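Ticket 173: Tracking drops on handheld grippers, Lerley vs. Jurau
Status: Open (was Closed, reopened)
Priority: Medium
Reported by: Sandrine Vidal
Component: Handheld grippers / head camera / pose tracking

Summary

Pose tracking on the Lerley handheld drops out during ordinary table work. Vendor says the new firmware fixes it. I have run the new firmware and I don't agree.

Original report

We are comparing two handheld grippers before we commit to an order, the Lerley and the Jurau. Both carry a printed marker and both get tracked from the head rig. On the Lerley the pose freezes for a moment, then jumps. It happens most when the operator turns the wrist outward. The Jurau does it too, less often, but I haven't used it enough to say that with a straight face.

What I want out of this ticket is a cause. "Improved robustness" in a changelog is not a cause.

Log

Entry 1
Updated the Lerley to the latest firmware, left the Jurau alone. Ran 100 pick-and-place cycles on each, same operator, same table, same objects. Lerley: 53 cycles with at least one dropout. The release notes had led me to expect close to zero. Tronico support asked whether the update had really been applied. It had. I sent them the version string and they went quiet.

Entry 2
Reprinted the markers. Tronico's theory was that our prints were too glossy. Matte paper, same size, flat on the mount, edges taped. No change I would put my name to. If anything the tape makes it harder to swap the marker when it gets scuffed, so I'm going back to the old way of mounting.

Entry 3
Moved on to lighting. My bench tests were all done in the small room with the blinds down, and that flatters everybody's numbers. The main floor is white walls, white ceiling, lights of two kinds and daylight coming in from above. I asked for the full group to work as normal while I recorded, with no special instructions about how to hold anything.
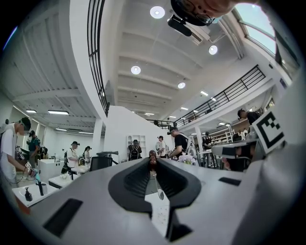
Exposure is my main suspect now. The head camera is on auto, and when the operator looks from a tabletop up toward a bright part of the room, the exposure swings and the white border of the marker starts to bleed into the black blocks. The detector then either loses the marker or, worse, keeps it with a bad angle. The bad angle is the one that bothers me. A missing pose I can filter out. A confident wrong one goes straight into the data.

Entry 4
Locked the exposure by hand. Fewer dropouts on both grippers, but the dark corners under the balcony are now too dark to be useful, so this is a trade and I would not call it a fix. Tronico's reply was that locked exposure is "the recommended setting." It is not in the manual. I have read the manual twice.

Entry 5
Swapped the controller. Baek lent us their tracking box, which takes the same camera feed and does its own marker detection. Their sales page makes some large claims. With exposure back on auto, the Baek box lost the marker at the same wrist angles as before, but it did report low confidence when it was guessing. That is worth something to me. It also needed a restart 2 times in one afternoon, with no error in the log either time, and I would like an explanation before anyone gets excited.

Entry 6
Ticket was closed by Tronico on 10 March 2021 with the note "resolved by firmware." I reopened it. Please don't close tickets on my behalf. The firmware was already installed for every run in this log.

What I think we know

Firmware: no difference that I can measure.
Marker paper: no difference.
Auto exposure: makes it worse, on both grippers.
Wrist turned outward: makes it worse on the Lerley. The marker on that side turns nearly edge-on to the head camera, and no setting is going to help with that. Needs a second marker or a different mount.
Baek box: fails in the same places, tells you when it does.

Still open

Is there a range limit we can set for auto exposure instead of fixing it at one value? Asked Tronico, no answer.
Can Lerley supply a mount with two marker faces? They say it's planned for September. I've heard that sort of thing before and I'm not counting on it. We may just print one.
Rerun the Jurau with the same number of cycles under main floor lighting. Until that's done I would ask people to stop saying the Jurau "won."
Baek restarts: logs sent, waiting.

Next action: Sandrine, Jurau rerun. No purchase order for either gripper before that.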